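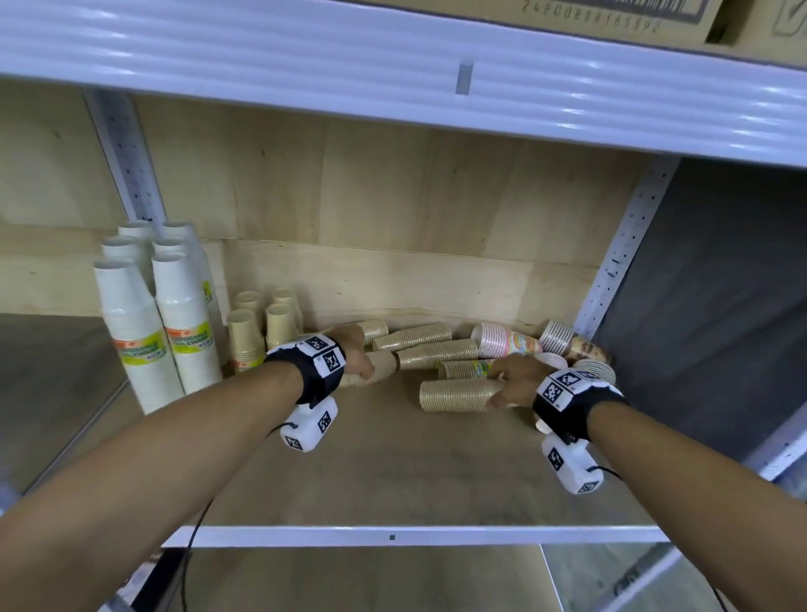

Why does my planner keep timing out when the goal pose is inside a shelf?

I'm using Kondamis 6 for motion planning on a single arm. Goals on an open table solve straight away. As soon as I put the goal between two shelf boards the planner uses its whole time budget and gives up. The inverse kinematics check passes, so the pose can be reached. I've raised the time limit twice and it made no difference. The collision scene comes from the depth camera and has 1,172 boxes in it.

Answer 1

The most likely cause is the padding on your collision boxes. The default grows every box by 18 mm on each side, so the gap between the boards is a good deal smaller to the planner than it is in your room. The kinematics check ignores padding unless you turn that on, so it will pass a pose the planner can't use. Set the padding to 5 mm for the shelf only, leave it alone for everything else, and try again.

Also replace the camera boxes for the shelf with a few flat boxes you have measured by hand. The shelf doesn't move. I did this on our Rarel setup and the scene dropped to 285 boxes, nearly all of them the goods.

If it still fails, split the move in two. Plan freely to a pose just in front of the opening, then use a straight line move to go in. Come out the same way in reverse.

Answer 2

try a different planner, I changed to the one in Memia and never had this again. can't remember what settings

Answer 3

Agree with the first answer about padding. One thing to add: check that the attached object is cleared after each place. Mine wasn't, and the arm was planning with an item it had already put down. You can see it in the scene viewer if you switch on attached bodies, which are hidden by default in the February build.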